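The Gap in the Log

The simulation said it had never happened, which was the first thing that made me distrust the simulation.
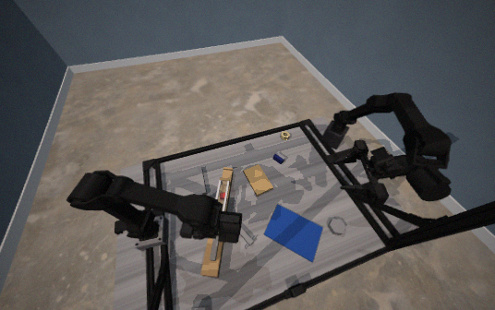
I had been at the Dekker plant since Thursday morning, sent by the people who insure it, and by two in the afternoon I had been shown the virtual cell from every angle a mouse could reach. Toon Geerts drove. He was the integration lead for Clelau, the company that had sold Dekker the arms, and he had the patience of a man paid by the day.

"Run it again," I said.

He ran it again. Two arms, one table, parts to be sorted. The left arm went for the board, the right arm waited its turn, and they passed each other like neighbors in a hallway. At the bottom of the screen a counter ticked up to 1210 and stopped.

"That's how many we ran before we shipped," Toon said. "Zero contacts."

"And out on the floor?"

He looked at the door. Out on the floor there was a technician's glove in a plastic bag, and a bent wrist joint, and a stripe of yellow tape that had been put down after the fact. The technician was at home with two broken fingers. She had told me on the phone that the right arm had been parked. She'd said it twice, the way people do when they expect an argument.

"Out on the floor she opened the gate," Toon said.

"The gate's supposed to stop it."

"The gate did stop it. It's in the log."

It was in the log. I had the log printed out, because I don't read well on screens and because people get nervous when you write on paper in front of them. The gate opened. The stop was sent. The stop was acknowledged, nine milliseconds later, by both arms. Then came a long, quiet stretch in which, according to Clelau's own software, nothing moved at all and a woman broke two fingers.

"So what hit her?" I asked.

"We think she may have leaned on it. If the brakes are engaged and you lean on the wrist, there's some give."

I wrote down "some give" and underlined it. Toon watched me do it.

I have been in this work long enough to have heard most of the ways a machine can be innocent. The operator leaned, or reached, or was tired. One man told me the operator had been chewing gum. I don't say these things are never true. People lean on machines all day long. But I had been out to look at that wrist, and it was bent in the direction of travel, and I've never met anyone who could lean that hard with two fingers.

"What's Drila?" I asked.

He had been reaching for his coffee and he kept reaching for it, a little slower. "Sorry?"

"It's on every line of the log. Drila, then a number."

"It's the coordination layer. It sits over both arms and decides who goes when. It's very good. It's the reason there are no contacts."

"In here."

"In here and in the field."

"Until now."

"Until, possibly, now," Toon said.

I asked him how Drila knew where the arms were. He told me it asked them. Each arm reported its joints, Drila drew itself a picture, and it planned against the picture. I asked what happened if an arm didn't answer. He said that it would use the last good answer for a short while, to ride out the hiccups in the network, and then it would fault.

"How short?"

"300 milliseconds."

"Is that what it's set to here?"

"That's the default."

I waited. I'm good at waiting; it's most of what I bill for. Behind him the picture on the screen had gone back to the start, both arms hanging over the table with all those little nuts and blocks laid out beneath them, and not a speck of dust anywhere. I thought about how the real floor smelled of cutting oil and how the real cable tray ran right under the compressor.

"I'd have to look," he said finally.

"Let's look."

It took him a while. The setting wasn't where he expected, or he was giving himself time to think, and I couldn't tell which. A forklift went by outside and the window hummed. When he found the page he didn't turn the monitor toward me, so I got up and went around the desk.

The number was 900.

"Who changed it?"

"It could have been changed at commissioning. They were getting nuisance faults. Every time the compressor kicked in they'd drop a few packets and the whole cell would stop. Production was screaming." He rubbed his eyes. "You have to understand, you can't hand a customer a cell that stops forty times a shift."

"So you handed them one that doesn't."

"I didn't say it was us."

There was a name in the change field and it wasn't his. It was Viltau. I asked what that was, and he said it was a login, a shared one, left over from a subcontractor that had done the wiring. Anybody on the commissioning crew could have used it. Most of them had.

I sat back down and did the thing with the paper. I drew a line for the gate and a line for the stop. I drew a line for the acknowledgment, and then I asked him, as plainly as I could, who had sent it. Was it the arms? Or was it Drila, answering for them out of its picture?

He opened his mouth, closed it, and pulled the keyboard toward him.

I've been told that this is where I should feel some satisfaction. I mostly felt hungry. There was a vending machine down the hall and I went and bought crackers, and when I came back he was on the phone with someone, speaking Dutch, quietly and fast. He held up a finger. I ate the crackers. He hung up.

"If the link drops," he said, "and a stop comes in during the hold time, Drila marks both arms as stopped. It assumes the stop got through. The real confirmation is meant to overwrite that when the link comes back."

"And if it doesn't overwrite?"

"Then the log says stopped."

"And the arm?"

"The arm finishes the move it was given."

"The brakes? The hardwired circuit? She opened a gate. I was told there was a relay."

"There is a relay," Toon said. "It's on the left arm."

He said it in such an ordinary voice that I had written it down before I heard it.

"And the right arm?"

"The right arm was added in April. It was tied in through software. There was going to be a second relay, I've seen it on the drawing. I signed the drawing." He stopped there for a bit. "I thought it was in."

I asked whether the simulation had the relay.

He turned the monitor around this time. He clicked through a tree of folders, opened one, and pointed with the end of his pen. Two arms, two relays. The link between them and Drila had no loss on it whatsoever, because no one had ever thought to give it any. The virtual compressor didn't exist. Neither did the virtual technician. You could have run that thing until the building fell down and the counter would have kept on climbing, with zero contacts.

"Run it once more," I said, "and take out the relay on the right. Then cut the link when the gate opens."

"There isn't a gate in the model."

"Then cut it whenever you like."

He typed. He was a fast typist when he wanted to be. The arms started in on the parts, left and then right, polite as ever. He pressed a key to cut the link, and with the same hand he pressed the one for stop.

The left arm stopped.

In the corner of the screen a green box came up with the word STOPPED in it, twice, once for each arm. We both read it. Under the green box, the right arm came down over the table in one smooth swing, went through the place where a hand might be, and set its fingers around a part.

"It doesn't prove that's what happened," Toon said after a moment.

"No," I said. "It doesn't."

He was right, and I put it in the report that way. It was the first thing he'd told me all day that I believed without checking. I asked him if the cell was locked out, and he said it was. I asked him how he knew.

He said the screen showed it locked out.

We both got up then. It was about four o'clock, shift change, and the hallway was filling with people in gray jackets going the other way. Toon was walking ahead of me and then he wasn't walking anymore, he was running, one hand out along the wall, saying excuse me, excuse me, in English and then in Dutch.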